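Hileck twin hand grippers, worth the money for a small workshop?
Posted by nanstead_mick, 07/01/2025

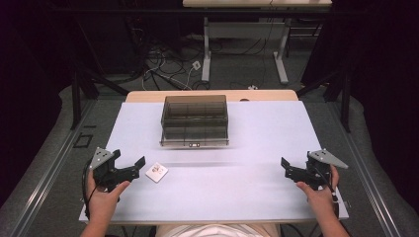
I've been umming and ahhing over the Hileck set since October and finally gave in, so I thought I'd write up how I'm getting on, partly to help anyone else who's tempted and partly because I'd love some opinions before the return period runs out. For those who haven't met it, you get a pair of grippers you hold yourself, one per hand, and you do the job with them while the software records your movements. Later on you use the recordings to teach a proper arm. I paid almost 800 for the pair with the software thrown in, which made me gulp a bit, but it's still a good deal less than the arm will be. The first thing I noticed is how much the cables matter. There's one to each gripper, and with the left one trailing off towards the corner of the table I'm forever thinking about where my elbow is going. I've kept to easy things so far, the smoky brown box with the clear lid and a little white square card or tile that lies flat on the table, and I can tell you now the card is the harder of the two by a mile. Has anyone got a knack for picking up flat things with these? I'd be ever so grateful.

plumduff

Lovely to see somebody else taking the plunge! We've had ours at work for a good while now and I've grown very fond of them, grumbles and all. For flat things, don't go straight down on it. Slide the card to the edge of the table with one gripper so that a bit of it hangs over, then come in sideways with the other. It feels like cheating but the arm will have to do much the same thing in the end, so you may as well teach it a method that works. The other way is to lay a thin foam mat down, which gives the tips something to sink into. I prefer the edge, my colleague swears by the mat, and we've agreed not to discuss it over lunch.

sprocket_and_tea

I'm going to be the grump here, sorry Mick. I had the Hileck pair on loan and sent them back. The grippers themselves are fine, nicely weighted, fingers close evenly, no complaints. What put me off was the software. I recorded 191 goes at putting a lid on a tub and when I came to export them it fell over part way through and I had to start the export again from the beginning. Twice! Their support people were very sweet about it but the answer was to wait for the next version. For that sort of money I'd want it working on the day it arrives. I went for the Grosano in the end, which is plainer and a bit heavier in the hand, and it has simply got on with things.

plumduff

That's fair about the older version, it was a pig. The newer one exports in batches and I haven't lost anything with it. I tried the Grosano at a trade day and my wrists were aching inside half an hour, so it does depend who's holding it. I've got small hands, mind you.

nanstead_mick

Thank you both, this is just what I was after. I'll try the edge trick this evening. Sprocket, did you find the Grosano any better for cables? I've got the white table set up between the rails with a fair bit of floor around it, and even so I seem to spend my life stepping over something. I did wonder about a hook overhead to take the weight.

sprocket_and_tea

Same cables, more or less, only stiffer. A hook overhead is a good idea but leave yourself plenty of slack or you'll feel it tugging whenever you reach for the far side. I used a cheap spring reel of the sort that holds up a workshop lamp and was very happy with it.

oldtokenring

May I disagree with everybody? I don't think a small workshop wants to be buying either. Tokgöz will hire you a pair and tidy up the recordings for you as part of the service, and if you're only teaching an arm a couple of jobs you'd be finished in a fortnight and have your money back in your pocket. We did 5 jobs that way and only had to redo one, the one with the drawstring bags, which I'd have struggled with by hand never mind with grippers. They're slow to answer the phone but the work was good.

plumduff

Hiring makes sense if you know exactly what you want at the start. We never do! Half of what we've recorded was somebody saying "ooh, could it do this as well?" on a quiet afternoon, and you can't very well do that with a hire van coming on the Friday of your life. I'd keep them, Mick.

nanstead_mick

Well, I had a good long go with the card and the edge method is miles better, I was properly chuffed. I've written to Tokgöz for a price anyway as it costs nothing to ask, and I've ordered a spring reel. I've got 2 weeks left to decide about sending the set back. If anyone has used the Hileck for anything soft, tea towels or that sort of thing, do please shout, as that's what I'd like to try next.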